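Ring sorting at Rowbotham

Ring sorting at Rowbotham is the semi-automated picking and grouping of short cylindrical spacer rings at the Rowbotham fittings works, where the rings are gathered into divided round trays before going on to assembly. The job was done wholly by hand for many years. It is now shared between a small team of sorters and a set of robot arms supplied by Bollach, and it has become one of the better-known cases of a workshop changing its routine without losing its sorting team.

Background

Spacer rings sit between the moving parts of the Kindora range of hinges. They are light, open at both ends and easily mixed up, and each hinge needs its own combination of them. Under the old arrangement, sorters sat at a long bench and picked rings from a hopper into trays, checking each against a card. A full shift meant 1,483 rings per person, a figure that older employees still quote with a certain pride.

The work was steady but hard on the hands. Brenda Pickering, who ran the bench at the time, kept a notebook of sore wrists, stiff thumbs and swapped shifts, and it was this notebook (now kept in the works library) that started the first serious talk of bringing in a machine. Pickering had no wish to see the bench closed. Her opening note asked for "something to do the pinching, so we can do the looking".

The tray

The round tray is older than the robots. It is shallow, with a hub in the middle and narrow dividers running out to the rim, and it was first made so that two sorters could work from opposite sides without reaching over each other. Visitors are often surprised that such a humble object survived the change, but it suits a gripper very well - the low wall leaves room for the fingers to come down, and a divider gives a loose ring something to rest against.

Trays are filled one compartment at a time. Rings of different colours may share a compartment when they belong to the same hinge. Staff call a close group of rings a "huddle", and a good huddle is one that the next person along can lift out without chasing strays across the floor of the tray.

Introduction of the arms

The first arm was installed in October, after a long period of practice in simulation. Nuwan Amarasinghe, the engineer in charge, built a computer model of the tray, the rings and the bench top, and let the control program work on it again and again with the rings in different places. Shadows were included in the model as well, an idea that came from the sorters, who knew how easily a dark patch beside the divider could hide a ring late in the afternoon.

This modelling stage is remembered fondly. Sorters were invited to sit beside Amarasinghe and comment on what they saw, and many of their remarks went straight into the program. Loretta Kincaid pointed out that the simulated gripper was going for the middle of a huddle first, which any person at the bench would have avoided. The picking order was rewritten so that the arm begins with the outermost ring. Dropped rings fell sharply in the next set of trials, and Kincaid was later asked to help train the arms full time.

Changes to working life

There were 17 sorters before the arms came and there are 22 people in the section now. The titles have changed, though, and so has the day. A tray minder looks after several arms, clears jams and decides what to do with damaged rings. A setter prepares new picking patterns in the model and tries them out before they reach the shop floor. Both jobs are open to former sorters, with training given in paid hours.

The arms take on 700 trays in a working day, and the early start at six has been dropped. Ruth Fairclough, a setter who had spent most of her working life at the bench, has described the first quiet morning as strange and rather wonderful: she could hear the radio.

Not everything was welcomed. Some sorters missed the talk that went with sitting side by side, and minders found themselves walking a good deal more than before. Yvonne Pilkington, the section's staff representative, argued for a shared table at the end of the line where awkward orders could still be made up by hand. The table was agreed and is in use every day - it has also turned out to be the best place to teach newcomers what a ring feels like when it is slightly out of true.

Related systems

A similar line runs at the Zema works, using square trays and a suction head. Staff from the two sites exchange visits, and the question of round against square is argued with great energy on both sides.

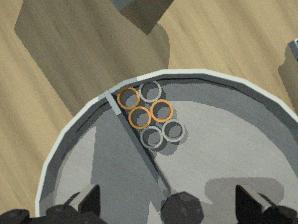 Simulated view of a divided tray, with orange and light grey rings grouped beside the divider and the gripper fingers at the near side.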